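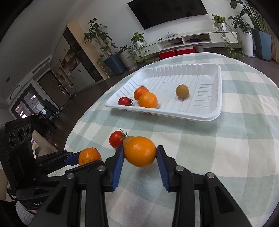 Costache 项目：双手录制时间偏移故障的常见问题

本页写给已经下载 Costache 水果整理数据的使用者，也写给继续录制的操作员。五月的版本里有一个故障，我们发现得晚，在此表示歉意。如果某个回答不够清楚，请写信到 Gireck 的支持信箱，我们会修改文字。

到底发生了什么故障？

两个手持夹爪各有自己的时钟。录制开始时，软件 Dendcombe 把两个时钟对齐一次，以后应当定期检查。在有故障的版本里，如果其中一个夹爪在录制中短暂失去连接，重新连接以后检查就不再进行。从这一刻起，左手和右手的时间慢慢分开。录制界面上的指示灯仍然是绿色，所以操作员没有理由停下来。

有多少数据受到影响？

这一批共有 3352 段录制，其中 82 段确认有偏移。最严重的一段，两只手相差 102 毫秒。偏移小于 15 毫秒的录制我们不算作故障，这个界限在项目开始时已经写在说明里，没有为这次事情改动。

为什么水果任务里特别容易看出来？

因为两只手常常在同一块桌布上工作，距离很近。一只手夹着橙子，另一只手在旁边夹小橘子，两只手的先后顺序很重要。时间错开以后，机器人学到的顺序也会错：左臂还没有让开，右臂已经过来了。在 Tinddale 的机器人上重放时，两个机械臂的手指碰到了一起，碰撞保护起了作用，机器人停下。没有人受伤，一片指垫被撕开，已经更换。

这次碰撞是怎样查到原因的？

开始时我们怀疑错了地方。我们先检查了机械臂的标定，又重新测量了两个底座之间的距离，结果都正常，花去了两天。星期日重放同一段录制，有人注意到左手夹紧水果的声音和手指开合的曲线对不上，右手却对得上。后来我们把重新连接的记录和偏移放在一张表里比较，关系就很清楚了。

我怎样知道自己的文件有没有问题？

请打开每段录制附带的日志，查找“重新连接”一行。没有这一行，文件可以正常使用。有这一行，请再看它后面有没有“时钟检查完成”。两行都有，也可以使用。只有第一行，请把这段放到一边，不要用于训练，也不要在真实的机器人上重放。

有偏移的录制能不能修复？

一部分可以。如果两只手先后碰过同一个物体，并且两边的画面都看得清楚，可以用接触的时刻重新对齐。橙子、番茄这样表面光滑的东西比较难，因为手指刚碰到时，画面变化很小。我们建议同时看手指开合的曲线：碰到较硬的水果，曲线会突然变平；碰到软的番茄，变平得比较慢，误差也比较大。修复以后的文件请改名保存，不要覆盖原来的文件。

水果滑落也是同一个故障吗？

不是，这是两件事，只是在同一时期收到了报告。水果从手指中间滑落，常见的原因是指垫上有灰尘或果汁，也可能是固定指垫的螺丝松了。请在开始前用湿布擦指垫，等它干了再用。夹大的橘子时，两片指垫应当从相对的两侧同时压住，只用尖端夹住果皮容易转动。如果滑落的录制时间正常，请保留它，并标记为“失败”，对训练有用处。 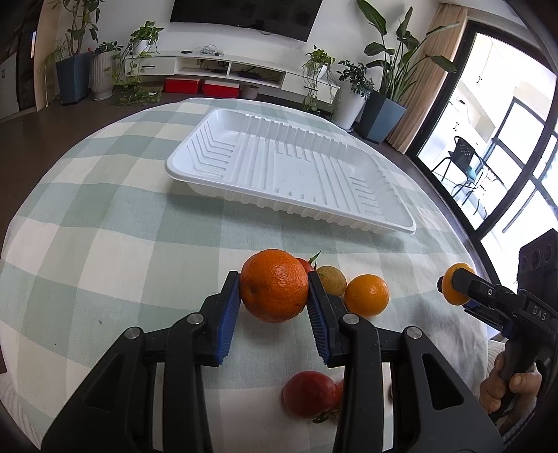
Nour Awwad 来信补充说，她在检查时还碰到另一种情况：日志里没有“重新连接”，但是右手的画面停住了一小会儿，然后继续。她问这样的录制应当算好的还是坏的，并且认为本页只讲日志是不够的，因为有的人根本不打开日志，只看视频。

我们接受这个意见。画面停住而时间戳连续，说明丢了图像，时钟没有偏移。请不要按本页的方法重新对齐，那样会把好的部分也移动。请在时间戳里找到停住的开始和结束，把这一小段剪去。如果停住的时候夹爪正在夹住或放开水果，请整段不用。

录制过程中发现指示灯变成黄色，应该怎样做？

请先把手里的水果放回桌面，再松开两个夹爪，然后按停止。不要边走边去看电缆或换电池，夹爪的连杆在这时候仍然可以夹到手指。停止以后重新启动两个夹爪，做一次拍手对齐：让两边的手指同时合上，重复三次。在屏幕上看到两条曲线重合，才可以继续。

新版本已经安全了吗？

新版 Dendcombe 在每次重新连接后都会强制检查时钟，检查没有通过，录制就自动停止。我们试过在录制中故意断开一个夹爪，每次都停了。有一个缺点：在信号不好的房间里，录制会停得比较频繁，操作员会觉得麻烦。请不要因此换回旧版本，可以把接收器移到离桌子近一点的地方，中间不要隔着墙。

在机器人上重放之前需要做什么？

请先在仿真里重放一次，看两臂之间最小的距离。第一次在真实的机器人上重放时，请用低速，并且让一个人一直把手放在急停按钮旁边。桌上可以先不放水果，只放托盘。托盘的边有一点高，手指低的时候会碰到，所以请确认托盘的位置和录制时一致。

已经用有故障的数据训练了模型，要重新训练吗？

如果模型只用一只手，不需要。如果模型同时控制两只手，我们建议去掉有问题的段落以后重新训练，在此之前不要让它在有人靠近的地方运行。有问题的段落名单放在数据目录的根部，文件名没有改变。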